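### 3.2 Marking out the folding surface

Cloth folding is a lovely task to study, and the Rendcombe layout makes it easy to say where a cloth lies.
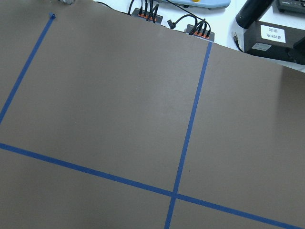
Cell position is the unit we report for all 557 placements. Where two strips of blue painter's tape cross, readers get a clear landmark for naming the neighbouring cells.

**Figure 4.** The taped grid and blue cloth.

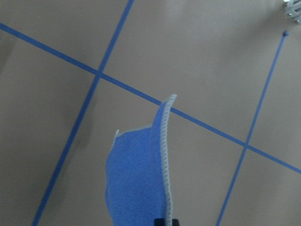

Soft fabric rarely lands square, so we score it by the cells it touches. A blue cloth hanging near a long tape line shows how delightfully fussy that call can be! 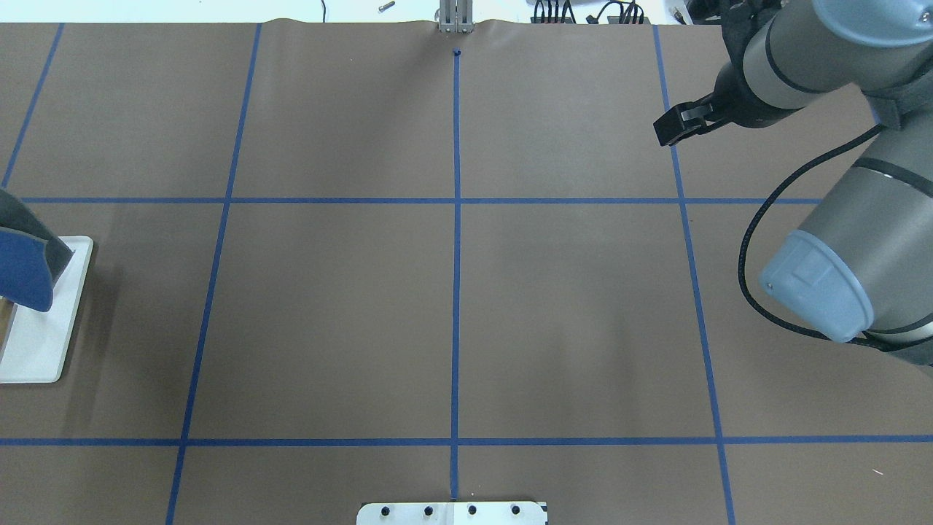
Why score cells and leave out angles? Our coders agreed far sooner on cells – angles are slippery on a rumpled cloth.

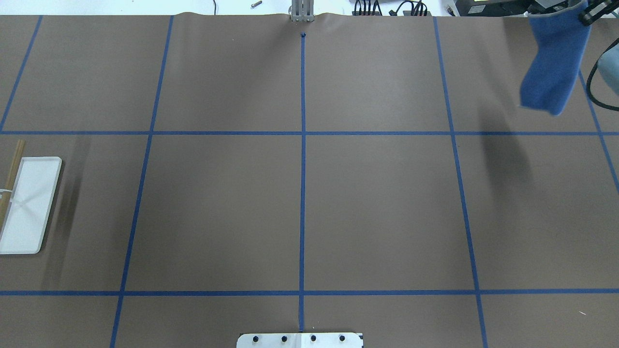
Colour matters too. Blue tape reads well against brown, though a blue cloth favours a careful second look at the edges.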